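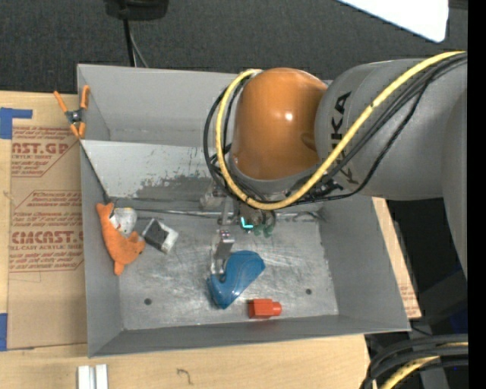

KUKA arm over a gray metal bin.

The lead designer of Stastix is eating noodles out of the carton when we get on the call. Sunday, 10 at night their time. Patch goes out in the morning. "I have until these run out," they say, and point at the carton with a fork.

So, fast then.

Stastix, if you missed it, is the co-op warehouse game from the studio Plandby. Up to 4 players, one loading dock, a truck that wants to leave. You sort, stack, throw things at each other. It's been in early access since October and the thing everyone in the forums wants to talk about is ranked mode. Specifically why ranked mode went away.

"We didn't kill it," the designer says. "We took it out of the main menu. People see that as the same thing, okay, fair."

Ranked used to be the first button. You finished the tutorial and the game more or less shoved you in. The studio looked at who was leaving and when, and the drop was right there, after the first few ranked matches. New players got matched with people who had the Iltetti map memorized down to the last shelf.

"Iltetti is a great map and it's a horrible first map. There's a shortcut behind the freezers. If you know it, you win. If you don't, you stand there with a box wondering what happened. I stood there with a box. I made the game and I lost to a stranger who typed 'lol' at me."

Now it sits behind level 16. Some players hate this a lot. One thread calling for it to come back hit 1,000 replies before the mods locked it, which made things worse, the designer admits. "We should of left it open. Locking a thread never calmed anybody down. I read most of it. A lot of it was right."

Which parts?

Long pause, noodles. "That we changed it without saying so. It was in the patch notes, way down, under a line about footstep sounds. That's on me. I wrote those notes at two in the morning."

I ask about friends who bought the game together, which was my own problem with it. One of us had the levels and the rest didn't, so no ranked as a group.

"Yeah. Fixed tomorrow. If the party leader's unlocked it, everybody gets in. Your friend will get flattened but at least you'll all be getting flattened."

And voice chat? Still off by default. It stays off, they say, no debate on that one. The ping wheel is getting more options instead, including a "sorry" that players had been asking for since the first week. In testing people mostly used it sarcastically. They're shipping it anyway.

The other big piece is the new map, Doležal, a sorting yard on a hill. Boxes roll. I got to try a build of it last week and spent most of a round chasing one crate down a ramp, and then my team had a go at carrying it back up and dropped it agian. Best round I've had in the game. It's also the first map with no shortcut at all, a direct answer to the Iltetti complaints.

"Everything's out in the open. You can see the other team messing up, that was what we wanted. On Iltetti you lose and you don't know why. On Doležal you know why. It's rolling past you."

Will it be in ranked? Not at first. Casual only for a few weeks, then they look at it. The worry is that the team starting uphill wins too often. They've swapped the starting sides halfway through the round, seems to help, not sure yet.

Console version? "Next question." Is that a yes? "That's a next question."

What about bots, for people who play alone? This gets a real answer. Bots are coming, they're bad, they get stuck on the forklift. The plan is to put them in when they're less bad. A solo mode with smaller trucks and a looser timer will probably come first, as it's mostly built already.

Last thing I wanted to know was whether they still play, outside of work. Most nights, apparently, on an account with no studio tag, casual queue only. Level 12 on that one, so no ranked for them either.

The fork scrapes the bottom of the carton. Someone off screen says the build failed. "Got to go," the designer says, and the call drops.

The patch is free for everyone who owns Stastix on PC.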